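Chapter 3
Planning a Room Around What People Do in It

After reading this chapter you should be able to:
List the activities a room has to serve before choosing any furniture.
Tell the difference between floor area and usable floor area.
Work out clearances for doors, drawers and walkways.
Choose sensible positions for a screen, a bed and the storage that goes with them.

Key terms: activity list, clearance, circulation path, footprint, sight line, usable floor area

Opening case: The Buthelezi apartment

The Buthelezi family moved into a two-room apartment in the Purkholm district in January. The rental listing gave the floor area as 762 square feet. On moving day they found that the sofa from their old home fit along only one wall, and that with the sofa in place the closet door opened less than halfway. They turned the sofa, then moved it to the window, where it covered the radiator. In the end they sold it.

The family had measured the sofa and they had measured the living room. They had not measured the swing of the closet door or the path from the entrance to the kitchen. Both take up floor, although neither shows on a listing. We will come back to this apartment in Section 3.4, where you will draw it to scale.

3.1 Start with the activity list

Most people begin furnishing a room with a piece of furniture in mind. A planner begins with a list of activities. For a living room the list might include watching television, reading, eating snacks, playing on the floor, folding laundry and having two friends over. For a child's room it might include sleeping, dressing, homework and storing toys.

Write the list with the people who will use the room, including children who are old enough to answer. Next to each activity, note who does it, at what time of day, and how often. Something done every evening should get a better spot than something done twice a year. A common mistake is to give the best corner of a small room to a guest bed.

When the list is finished, mark the activities that happen at the same time. Homework and television often do. If they share a room, the desk should face away from the screen, and the chair needs a lamp of its own.

3.2 Footprint and clearance

The footprint of a piece of furniture is the area of floor it covers. Clearance is the free space it needs in order to be used. A chest of drawers has a modest footprint, but someone has to stand in front of it with a drawer pulled out. A dining chair needs room behind it for a person to sit down and get up.

Low cabinets are easy to misjudge. They look small because they leave the wall open, yet they can cover as much floor as a tall one. The top surface also has to be planned. A television on a stand needs a surface deep enough for the base, and the screen may be a good deal wider than the base that holds it up. 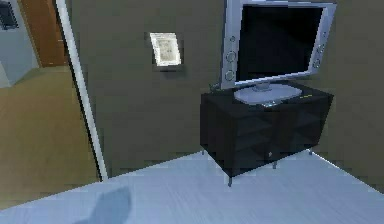

Figure 3.1 A television on a low black cabinet, with open space on both sides of the base.

Seating distance comes next. Sit where the viewer will sit, at the height of the real chair, and check the sight line to the middle of the screen. Then check it again at the time of day when the room is most used. A window directly opposite a screen causes glare, and no amount of adjusting the picture will fix it. Move the screen to a side wall or hang a heavier curtain.

Circulation paths are the routes people take across the room. Draw them on your plan before you draw any furniture. A path should run past a seating group and not through it. In many older homes one room serves as the only way into another, and the path may use up to a quarter of the floor. Subtract the paths and the door swings from the floor area, and what remains is the usable floor area.

3.3 Sleeping space

The bed is usually the largest object in a bedroom and should be placed first. Leave enough room on at least one long side for a person to get out and to change the sheets. Two adults sharing a bed will each want a side of their own.

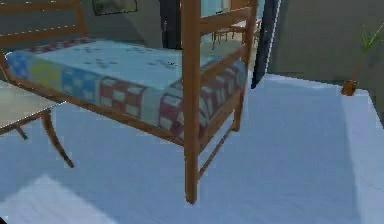 In a small room the space under a raised bed can do some of the work of a closet or desk. Before choosing one, measure the ceiling. The sleeper should be able to sit up without bending the neck, and the person making the bed must be able to reach the far corner. Check the weight limit given by the maker as well, and add the mattress to the weight of the sleeper.

Interview: Teun Bakker, furniture fitter

Bakker worked for the Staleck furniture store before joining the Wakel planning office.

What do customers forget to measure?
"The stairs. They measure the room twice and then the wardrobe won't go around the landing."

What do you carry with you?
"Tape, pencil, masking tape. I mark the piece on the floor and ask them to walk around it for a day before they order."

Try it yourself

You have a budget of $400 to improve one room in your home. Make an activity list for the room, then measure the floor and mark every door swing. Decide which piece of furniture you would move, replace or remove. Bring your plan to class with the measurements written on it.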